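Trindisby Forums > Automation > Buying and Budgeting
Thread: Second gripper this year or wait?

gdudas
Posted 10/04/2019
We have money for one more item before the budget closes. Wesimell quoted 402 for a second gripper, Rowlands quoted 413 with the cable included. The work is soft goods, picking and folding. View from the wrist on the arm that has one:
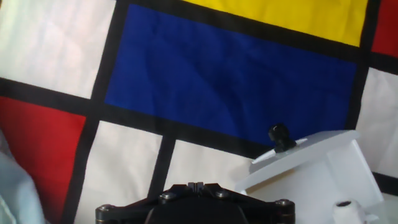
Wrist view, gripper mount at the bottom

Is the Rowlands price worth it for a cable?

prys_w
Yes. A cable bought separately will cost you more than 11. But do you need two grippers at all? I'd put the money into spare fingers and a better table.

gdudas
Table is fine. Wider view: 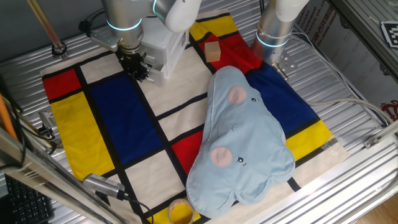

My budget line covers hardware only, so training and service hours are out. The second arm has nothing on it but the bare flange, and a cushion that size is hard to turn with one gripper. I would also need an adapter plate, and neither quote lists one.

etaton_fan
Ask for the plate in writing. We waited 5 weeks for ours.

prys_w
Fair enough on the flange. I still think one arm can do cushions if you go slower. Get the plate priced before you sign either one.

gdudas
Asked both. Rowlands answered, plate is extra. Still waiting on Wesimell.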